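Workshop Tips: Picking Gripper Fingers for Thin, Floppy Stuff

October 2026

I get more mail about fingers than about anything else on this page, so let's do fingers. If you have a small arm on your bench and you've been trying to get it to pick up paper, labels, fabric scraps or sandpaper, you already know the fingers that came in the box were made for blocks. Blocks are easy! Paper folds up and slides away and generally behaves like it has somewhere else to be.

I spent most of July swapping fingers on my arm, and I'm putting what I learned here before I lose the notebook (again). Three sets went through the shop. The Sarnen pair is flat and hard. The Zornberg pair has soft ribbed pads that squish around whatever they touch. The Yap pair is a cheap springy set I ordered mostly out of curiosity, and I ended up liking it more than I wanted to.

Tip one: check that the fingers meet before you test anything. Close them on nothing at all and hold a flashlight behind them. If you see a wedge of light at the tips, the paper will swing like a gate the second you lift it. My Sarnen pair had a gap you could hardly see, and I fixed it with a strip of masking tape under one mount. I was ready to send them back, so that tape saved me a trip to the post office.

Tip two: turn the force down, then turn it down again. I started at 60 percent because that was the number I used for everything, and I got dents in every sheet. At 11 percent the hard fingers held plain printer paper just fine on my setup. Your numbers will be different, so start low and creep up until the sheet stops slipping when you give it a little tug.

Tip three: grab from the sides and pinch inward if the sheet is hanging, and come in slowly. A fast close pushes a puff of air ahead of the fingers and the paper scoots. I didn't believe this when a reader wrote in about it (sorry, reader) but slowing the last inch of travel made more difference than changing the pads did.

Tip four: put a bold mark on your test sheet. Red marker is what I like. White paper in a dim corner all looks the same to a wrist camera, and when you go back through the pictures you want something to tell you whether the sheet has crept or twisted between one grab and the next.

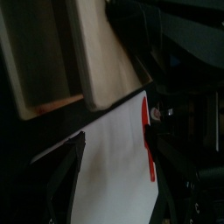

Maribeth Magbanua
Workshop editor, Skistwood

A stripe down one edge works better for me than a dot in the middle. With a stripe, even if a finger covers part of it, you've still got a bit of red poking out on either side of the finger to compare against the last try. Black fingers are nice for this too, they don't get confused with the paper.

Now for lighting, and I'm as guilty as anybody here. I like a dark shop. The camera doesn't! A clip lamp off to one side will show up creases you'd never catch otherwise, but don't aim it straight at white paper or you'll get a big glowing patch and no detail at all. Bounce it off a wall or a scrap of cardboard.

So which pair won? For single sheets, the hard flat Sarnens, once the tape was in. They pinch clean and let go clean. The soft Zornbergs were lovely on cloth and on crumpled packing paper, but a smooth sheet stuck to the pads when they opened, and I'd have to wiggle the wrist to shake it off. Cornstarch on the pads helped for a few grabs and then I had cornstarch everywhere, so I can't recommend that. The Yaps sit in between. They're forgiving if your arm isn't lined up perfectly, and they're what I'd hand to a beginner.

Cleaning: wipe the faces with rubbing alcohol on a rag, let them dry, and don't use furniture polish on anything near them. I ran more than 1000 grabs on the Sarnens and the grip got noticeably worse whenever I skipped the wipe-down. Check what your pads are made of first, though, as some soft ones don't care for alcohol and want soap and water.

Oh, and write down the settings on a piece of tape and stick it to the back of each finger set. Force, closing speed, which side is left. I've put mine on backward 4 times now.

Next up I want to try pads cut from an old bike tube. If you've done it already, tell me what glue you used, mine keeps peeling at the corners.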